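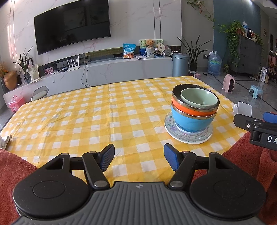 The lunch that wouldn't end

My grandmother never once looked at a clock on a Sunday. You arrived when the bus got you there, you ate when the rice was done, and you left when it was too dark to find your shoes. I grew up thinking everyone's Sundays went like that, and then I moved away for work and discovered sandwiches. Eaten standing up! Over the sink!

So last spring I started doing long lunches again, mostly out of homesickness. I asked everybody I liked within walking distance and told them to bring a dish and no plans. The first one went wrong in all the usual ways. I'd invited 12 people to a flat that seats six if two of them are fond of each other, I'd forgotten to buy anything to drink, and the fish was ready a full hour before anyone rang the bell. We ate it cold with pickles and it was lovely.

What I'd forgotten is how much talk you get after the food is gone. During the meal it's all pass this, try that, is there garlic in it. Then the plates get pushed back and there's a slump, quite a long one, and if you're a nervous host (I am) you leap up and start washing. Don't! Su-chen Choi grabbed my sleeve the second time we did it and made me sit back down, and twenty minutes later she was telling us about the winter she ran away to work on a ferry. I've known her since school and had never heard a word of it.

I rang Yung-ching Fang to ask how her family managed it, as there were always people at theirs, cousins and lodgers and somebody's dentist. She laughed at me for a bit. "You cooked too much and you cleaned too early," she said. Her mother made one big pot of something and a lot of small cold things, and the small cold things stayed out all afternoon so that people's hands had something to do. Peanuts, cucumber, tofu, orange segments. You'd be amazed how long a person will stay for a bowl of peanuts.

I've pinched all of that. I do a pot of pork and radish the night before, the cold dishes in the morning while the radio's on, and roughly one bowl of rice each with a bit over for Kuo-hua Tam, who eats like a teenager and is a grandfather of 4. Tea goes on at the slump. Fruit comes after the second pot, and I leave it whole with a knife beside it so people have to peel for each other.

Children are a puzzle I haven't cracked. Pui-shan Tseng's two are angels until the fruit, and then they want the floor, the balcony and my sewing box. I've tried cards and I've tried drawing paper. Last time they made a shop under the table and charged us for our own slippers, which kept them going until the streetlights came on, though I'm still owed one slipper.

We had a big one on 6th April, a Monday, which felt very naughty. Four of us had the day off and the others came on after work, so lunch slid into supper and I had to send out for noodles. Yi-chun Leung turned up at eight with a cake from Puko, the bakery by her office, still in her work lanyard, and asked whether she'd missed anything. We'd only just got to the peanuts.

The next is in May, at Su-chen's, and she's already told me I'm not allowed in the kitchen.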